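Home Forum New Posts Members Log in
Search this forum... Go

Renting out the spare room: how clean is clean?

korkby_marlies
We've let our little room in Korkby for three summers now, and I still fuss the night before anyone arrives! My mother swore by washing the floor last, after the bed. Does anyone else do it her way?

Sixten_H
Floor first for me, always. You drop things while you're making the bed anyway, but at least they land on something clean.

eilif.f
Sorry, Sixten, I'm with her mother (and I did 80 changeovers at Clestarholm, bless my knees). Dust comes down off the blankets.

korkby_marlies
Oh good, an ally!

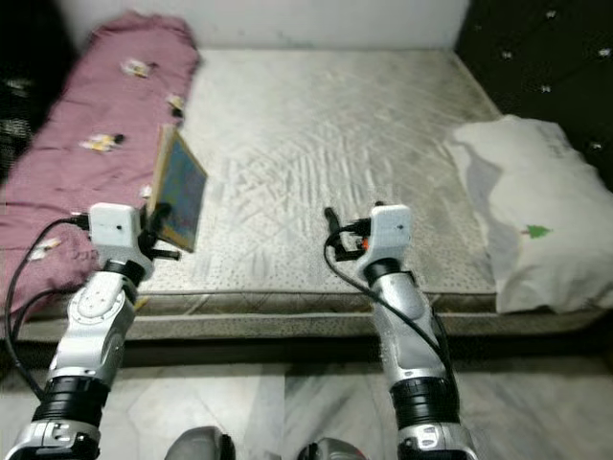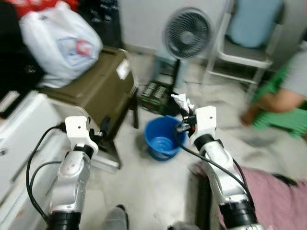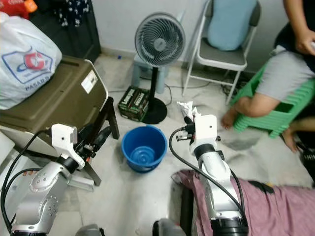 Anyway, my other worry is towels. Two per guest feels stingy, but three never fit on the rail, and then they end up on the door.

Sixten_H
Two, and a spare in the closet. Still floor first, though!

Related topics
Moths in wool blankets
Late checkout, yes or no?
Breakfast for early risers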